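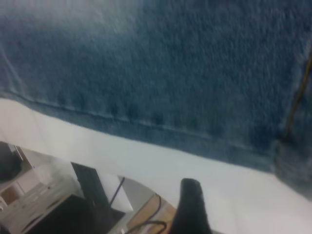 Arnex opened orders for its Kirkero laundry-folding kit this week, and I got to spend a morning with it on October's busiest wash day at our place. I went straight for denim (mean, I know!).

The kit is a rental, 115 dollars a month, and Eimear Hayes from Arnex says it now knows 91 kinds of clothing. Jeans with plain hems are the easy end of the list, she told me.
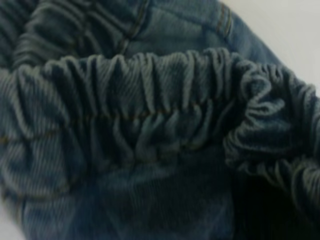

Elastic waists are the tricky part, with all those gathers bunching up, and Eimear says an update for them is coming in 10 days. I'd wait for that one if your kids live in pull-ons like mine do. Orders are open on the Arnex site, and setup help is included for the first month.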